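7. Running the Drink Service Demonstration

Applies to the Skenari hand-held gripper and the Golob table arm. Revised 2022-04-03.

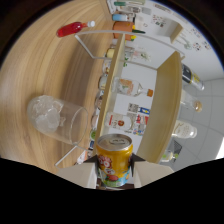

Read this section before you open the doors to visitors. It covers table set-up, the hand-held part of the demonstration, the arm part, and closing down. Installation of the arm base is in section 4. If you are showing the hand-held gripper only, skip steps 9 through 13.

Before visitors arrive

1. Place the table so that guests can stand on two sides of it. Leave the side nearest the wall outlet free for the operator.

2. Mark the floor line with tape, 80 cm from the table edge. Visitors stay behind the line whenever the arm has power.

3. Set out the drinks and the glass. Use sealed cans and capped bottles for the first run of the day.

4. Charge the hand-held gripper until the status light stops blinking. Wipe the finger pads with a damp cloth and let them dry.

5. Start the Sumov console and open the profile named Open Day. Check that the profile number in the corner of the screen is 813. Any other number means the console has loaded the shop profile, and the closing force will be too high for a drink can.

Note: The console keeps the last profile used by the previous operator. Check the number again after every change of operator.

Hand-held gripper

6. Hold the gripper over the can with the fingers open. Lower it until the pads are level with the upper part of the can.

7. Squeeze the trigger slowly. Stop when both pads touch. Lift the can a little way off the table and set it back down.

8. Let a visitor try. Stand beside the visitor and keep one hand near the table. Children may use the gripper if an adult is with them. If the can turns in the fingers, ask the visitor to put it down and start over from the top.

Caution: Do not let visitors pick up drinking glasses with the gripper. Only the operator handles glass. Clear broken glass by hand with gloves and a brush, with the arm switched off.

Table arm

9. Ask everyone to step back behind the floor line. Take the hand-held gripper off the table and hang it on its hook.

10. Turn the key on the Golob base to position 2. Wait for the tone.

11. On the console, press Home and watch the arm until it stops moving.

12. Press Run. Keep your hand at the stop button for the whole run. Answer questions after the arm has gone back to its home position.

13. If the arm misses a can, press Stop, turn the key to 0, and move the can back to its mark. Then repeat from step 10.

Caution: Never reach over the table to fix something while the key is in position 2.

Closing down

14. Turn the key to 0 and remove it. The key goes to the person in charge of the room.

15. Wipe up melted ice and spilled drink. Do not spray cleaner on the arm joints or the finger pads.

16. Export the run log from the console and send it to Tudunari support if more than 7 runs were stopped by hand.

Note: Logs from demonstrations held before February use the older file type. Convert them on the console first, as described in section 9.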